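## 4. Living with the Muleo kit

We bought the Muleo handheld kit from Stondach with our own lab money, so I'll say plainly what I liked and what I didn't. The pair of grippers arrived in July, and we took them out of the lab almost at once – I wanted to know how they'd hold up in an office where other people were busy with their own work.

Over the whole trial we recorded 600 demonstrations and kept 500 of them. Most of the ones we threw out failed in the tracking step, usually when I'd turned a wrist so far that the marker cube was hidden from view. (The Irnov kit we tried first was worse on this, and heavier too!) Setup took me 18 minutes the first time and a lot less after that.

What I really enjoyed was being able to walk. With our old desk-mounted arms I'd never have bothered with a room this size, but with the Muleo I just picked up both grippers and worked out on the open floor near a table, as in Figure 3. 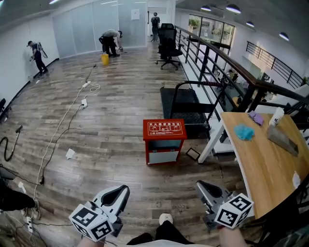
**Figure 3.** Collecting with the Muleo pair in a shared office, one gripper in each hand.

Battery life was fine for us, 65 minutes on a charge, though I'd still pack a spare. My one real complaint is the export tool. It writes each session in its own layout, and we had to convert everything before the Ngui training code would read it – a dull afternoon, and one I'd like Stondach to save the next buyer. We come back to the rejected recordings in Section 5.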